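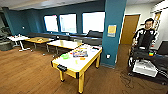
El aula de trabajo del Taller de Robótica Vosell, con la mesa de air hockey en primer término.

El Taller de Robótica Vosell ha concluido la primera parte de su proyecto anual, dedicado a un brazo defensor para mesa de air hockey. Por encargo de la coordinación, dejo constancia en este blog personal del estado de los trabajos, de las decisiones adoptadas y de las tareas que quedan pendientes antes de la muestra de julio.

El proyecto se presentará en el encuentro estudiantil de Ostutberg, en la categoría de juegos automatizados. Las bases exigen que el sistema detecte el disco, calcule su trayectoria y sitúe la maza delante de la portería sin intervención humana. No se admite el control remoto durante el partido. El reglamento limita además el gasto en componentes a 1,000 euros por equipo, cantidad de la que hemos comprometido hasta ahora 322, destinados en su mayor parte a motores y correas de transmisión.

Durante estas semanas, la superficie de la mesa ha servido también como banco de trabajo. El alumnado deposita en ella papeles y piezas pequeñas, y conviene recordar que debe quedar despejada antes de cada prueba. Un resto de plástico sobre el tablero basta para desviar el disco e invalidar la serie completa de mediciones. Las mesas situadas junto a la pared están disponibles para ese fin.

En cuanto al método, el grupo optó por separar el problema en 2 módulos. El primero se ocupa de la visión y entrega la posición del disco en coordenadas de la mesa. El segundo recibe esos datos y ordena el movimiento del brazo. La separación ha permitido que ambos equipos avancen sin esperarse, aunque obligó a redactar un protocolo de comunicación que se revisó en varias ocasiones y que todavía contiene alguna ambigüedad en el tratamiento de los rebotes.

Gareth Holroyd, tutor del módulo de control, propuso sustituir el cálculo exacto de los rebotes por una tabla obtenida mediante ensayos. La propuesta fue objeto de un debate prolongado. Quien suscribe defendió en un principio el cálculo, por razones didácticas, y reconoce que la tabla ofrece mejores resultados con el equipo del que disponemos. La versión vigente contiene 2,000 entradas y se ampliará cuando se repitan los ensayos con tiros diagonales, que siguen siendo el punto débil del sistema.

La asociación Tomaszewski ha confirmado el préstamo de una fuente de alimentación de mayor potencia. El centro de Clelladdale, que participó en la edición anterior, nos ha remitido su memoria técnica, de lectura muy recomendable para quienes se incorporen ahora al módulo de visión. El capítulo sobre calibración merece especial atención.

Quedan pendientes el ajuste del tiempo de respuesta, la protección del cableado del brazo y la redacción de la memoria final. Los cuadernos de ensayo deberán entregarse firmados antes de finalizar junio. Las personas interesadas en consultar el código pueden solicitarlo en los comentarios de esta entrada, indicando su nombre y el módulo en el que desean colaborar.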